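The Table at Veres

Lilla Simon arrived at the house in Veres with a steel tape, a spirit level and the inventory. The inventory ran to 3,392 lines. The Prelletti office had printed it on both sides and bound it with a black comb, and the comb had already lost two of its teeth.

Her instructions were on the cover sheet. Each item was to be located, measured, checked against its line and marked P for present, M for missing or D for disposed. Remarks were to be kept under ten words. The house would be handed over at the end of January.

She began in the cellar and worked upward. Coal scuttle, P. Jam kettle, copper, P. Ladder, eight rungs, M. The man who had owned all of it, Jostus, had written the original list himself over a period of years, and his entries were longer than the form allowed. Line 212 was a hinge. He had given its weight, the screw size and the name of the door it came from, which was "pantry, old." The pantry had no door now. She wrote P next to the hinge.

By the second afternoon she had reached the workroom on the upper floor. It faced north and had one tall window with a paper blind. Line 2,870 read: Table, white, to be kept clear.

She read it again and looked for the rest of the entry on the back of the sheet. There was no rest of the entry. Every other table in the house had a length, a width, a height and a note on the condition of the legs. The kitchen table had a paragraph.

She measured it. She put the level down at the near edge, then at the far edge, then across the middle. The bubble sat between its lines all three times. She wrote the dimensions in the margin and initialed them.

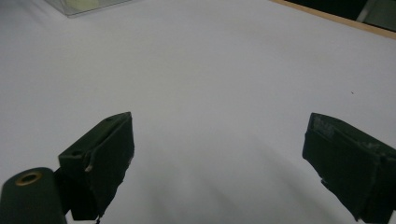
The white surface, brighter toward the upper middle.

The difficulty was one of classification. The form had a box for use: dining, writing, work, storage, display. Lilla held the pen over each of them in order. A table used for writing will show it, as a rule. There are dents from the pen, and the front edge goes dull where the forearms rest. She crouched and looked along the top with her lamp held low. The light went across from one side to the other and did not catch on anything.

She telephoned the office. The clerk at Prelletti asked for the line number and was away from the phone for four minutes.

"It says white," the clerk said.

"I know what it says."

"Is it white?"

"Yes."

"Then it's present."

"I need a use."

"Flestov did the cottage inventory for the same estate," the clerk said. "They left that box blank wherever they weren't sure. It went through."

Lilla said that she would call back, and put the phone in her coat.

She did the shelves next. Box of drawing pins, P. Glue pot, P. Desk lamp, no bulb, P. Three rulers, of which one was short by the width of the saw that had cut it -- Jostus had recorded this, and the date of the cut, and that it had been his fault. On the windowsill was a jar of pencils, all sharpened. She counted them because the line asked her to. There were ten, and the line said ten.

At a quarter past four the light in the room began to go. She needed somewhere to lay the inventory flat so that she could number the remarks, and she turned with it open in both hands and stopped a foot short of the table. Then she sat down on the floor, with her back to the shelves, and did the numbering on her knees. It took until dark. The comb lost another tooth.

Before she left the room she went back to line 2,870. In the box for use she wrote "see description." In the column for condition she wrote "level." Under remarks, where she had eight words still available to her, she wrote "kept clear," and she put the P beside it and turned the page.

Line 2,871 was the blind.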